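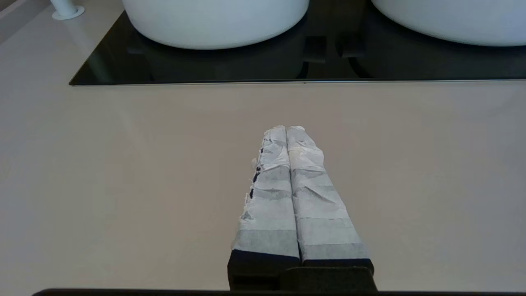
Teleop on the wash counter task, August, second block. We reset the leader arm zero before starting, and the follower stopped drifting to the left after that. Gus Ruiz-Ortega drove and I logged. The finger wrap is getting bad: the left one is torn and peeling along its outer edge with the black showing through, and both tips are frayed. I want to rewrap before the next block so the grip width doesn't change halfway through a set. Approach height stays set from the front rim of the black panel, because the panel itself is glossy and throws reflections of the basins.

Home | Notebook | Rigs | Tasks | Log in

Total is now 448 demos on the Plindurden rig, 116 of them from this block. Threw out two where the operator let go of the trigger early. Those are marked in the sheet, not deleted.

Gus says the lag is worst on slow moves near the counter. I tried it and agree. Dropped the smoothing on the wrist joint to 2 and it felt better, but I only did a handful of runs that way, so they are tagged separately.

To do:
Rewrap both fingers, same number of layers each side.
Copy the block to the Nollutico drive.
Ask Torthorpe if they want the raw joint logs or only the trimmed ones.
Start hand-guided runs on the Mbeki arm at 2:00 and use the same start pose.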